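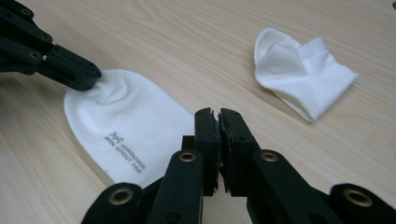 Sock Week: the gallery

Posted 14 March 2023 in Laundry and Closets

Welcome to the sock pages! If you've been around since the old blog you'll know I do one drawer a year, top to bottom, and I always put off the socks. Towels are easy, sweaters are kind of fun, but socks are small and there are so many of them and half of them are in the wrong half of the house. This year I gave them a whole week and a whole table, and I'm so glad I did (my back is glad too, I used to do this on the bedroom floor).

The last gallery, the one with the linen closet, got 3,176 views, which floored me, so hello to everybody who came over from there. Same idea as before: a little bit under each heading, and ask me anything you want in the comments.

The white ones

I started with white because they're the worst. White socks all look like a match until you put them side by side, and then one's a little longer, or one has gone soft and the other hasn't. The printed ones are a gift. Gray lettering on the fabric, a little logo over it, and a line that I think says WORK WITHOUT FEAR, although the rest is so tiny you'd need a magnifying glass. Big talk for a sock, I love it.

Flat first, then fold

My whole method, if you can call it a method. Lay the sock out, press the toe down, smooth toward the opening. The other one can stay in a crumple off to the side till you're ready for it. I used to grab both at once and then wonder why my pairs looked like dinner rolls.

The table

I get asked about tables every time, so: pale wood, nothing on it but the laundry I'm working on. A light top isn't the greatest backdrop for white socks, I know, and I did think about throwing a dark sheet over it. Then I'd have had a sheet to wash.

Rolling vs. folding

I'm a folder. Toe to cuff, then in half again if it's a crew sock, and stand it up on its edge. Balling them up stretches the cuff on the outside one, and I like my cuffs! My sister-in-law rolls hers tight like little sleeping bags and they look adorable in a suitcase, so for trips I do it her way.

The singles bag

Every drawer has one. Mine came to 32 socks with no partner, and I'm telling you that number so you'll feel better about yours. They go in a drawstring bag on the hook by the washer and they get until November. After that they're dust rags.

Out of the bag already

Four of the singles found their match by the end of the first evening. One partner was inside a fitted sheet, of course. One was in my gym bag from Flelterton, where we stayed over the holidays, so that poor thing had been in there a while.

The Nurmi dividers

Same ones I used for the scarves. They're the springy kind that push against the front and back of the drawer. Measure the inside of the drawer before you order, and measure it at the back too, mine is a hair narrower back there and I had to swap sizes.

The Atodex bins

I tried these for the thick winter socks and I'm on the fence. Nice and light, but they slide every time I pull the drawer open. A scrap of shelf liner under each one helped. I wouldn't buy them again at full price.

Ankle, crew, knee

Ankle socks in front where I can get at them half asleep. Crew in the middle. Knee socks at the very back, next to the tights, and I wear them maybe twice a winter, but I'm keeping them.

What left the house

Anything with a hole in the heel, anything that slides down into my shoe by lunch, and the itchy pair from the Korkari market that I bought because they had foxes on them. They were so cute. I wore them one time.

Washing notes

Whites go in together, turned inside out, and I skip the fabric softener. A mesh bag for the little ones keeps them from wandering off. If the toes come out gray I soak them overnight in warm water with a scoop of oxygen powder and run them again the next morning.

Next up

Pajamas! Then the drawer with the swimsuits and the one lone ski glove. If you've got a folding trick for slippery pajama pants please leave it below, mine are out on the floor by the time I've shut the drawer.

Back to all galleries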